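From: Demyd Semeniuk
To: Zellora listeners list
Subject: Re: [zellora] Second pressing of the Drallitville album

Dorothy Penrose wrote:
> Does anyone know if the new pressing is the same mix as the first?
> Mine came Sunday and side two sounds duller to me. The sleeve says
> Van Beek on the back, which the old one doesn't.

Dorothy,

Same mix, different cut. Van Beek cut the new one from the flat transfers, and the 200 copies sold at the Sotley shows were cut from a tape copy with the top end pushed up. If you're used to the old one, the cymbals on side two will seem to have gone missing. Try it a bit louder.
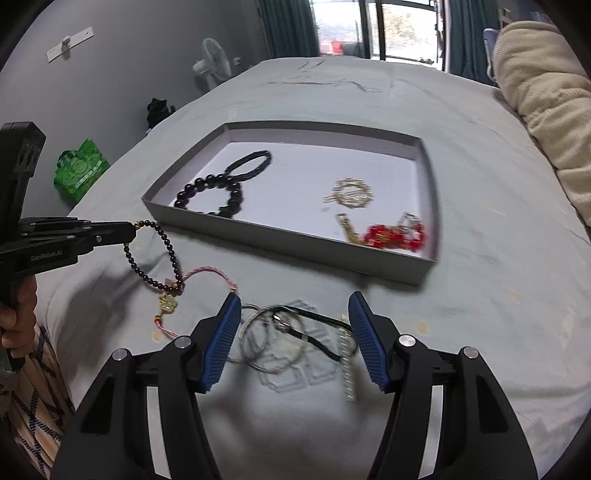 The running order has changed too. The organ piece now closes side one, and the long fade on the last song has been let run to the end — you can hear Bohdana Hnatiuk put the bass down.

My copy is number 557 of 3,000, stamped inside the sleeve. There is a light tick through the first minute of side two. Emmanuel Simiyu has the same tick on his, so I think it's in the pressing.
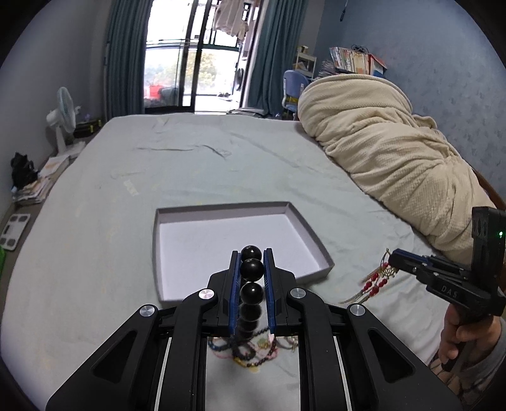
I still play the old one for the ballads. The vocals sit further forward and I like them there. For everything else I'd keep the new one.

Does anyone have the lyric insert from the first run? Mine came without it and I'd be glad of a scan.

Demyd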